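Workshop News: The Plandlow Driving Unit

The Plandlow group has entered the second stage of its work on a small self-driving road unit. Members will recall that the project began in January on the long bench at the Stunport workshop, where Farhad Abbasi and Begoña Manzano assembled the computer housing and the power supply. The steering and braking parts remain on the bench. For the present the unit only observes, while a licensed member drives, and its task is to name what lies ahead of the vehicle and to decide which objects could move.

Residential streets have proved the most demanding part of the course. A parked car must be treated as a car that may pull out, and the wall behind it must be left out of the reckoning entirely. Reflections in windows and on the hood have been a steady source of false readings — the software is inclined to regard a window frame on the paintwork as an object in the road. 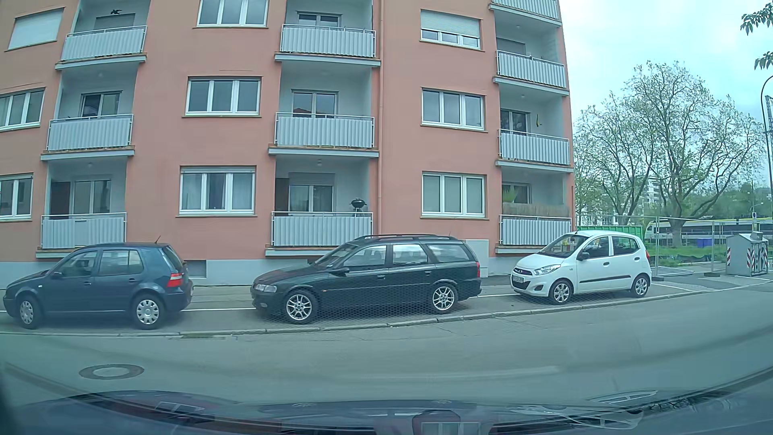
Parked cars beside an apartment building on the residential section.

The group has now labeled 1,180 stills by hand, a task that took 40 hours of bench time. Iñaki Villanueva wrote the labeling tool, which runs on the shared machine by the window and may be used by any member who has completed the short induction. Members are asked to save their work under their own initials and to leave the master folder unchanged.

Attention has since turned to bends and temporary signs. Warning triangles set up close together at roadworks are often read as a single sign, and the program then keeps only one of the meanings. Cars standing near a bend raise a related difficulty, as the unit must judge whether a vehicle facing it is parked or approaching. A revised version that compares eight successive stills before reaching a decision is now being tried on the Girkau loop.

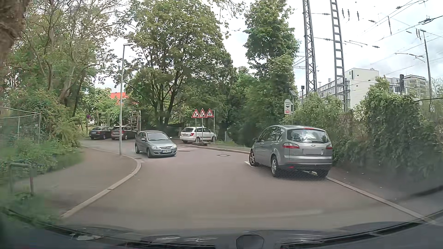

Rhiannon Samuel has written to ask that the group slow down before any steering parts leave the bench. In her view the unit should first complete the full loop with every sign correctly named, and a second member should sign the log each time. She adds that she would gladly take a share of the labeling — provided the chair at that machine is replaced.

The group has accepted both points on testing and will amend the log sheet accordingly. The request for a chair has been passed to Alcides Siqueira. Bench sessions continue on Friday evenings in the rear room, and members wishing to attend should enter their names on the sheet beside the tool cabinet.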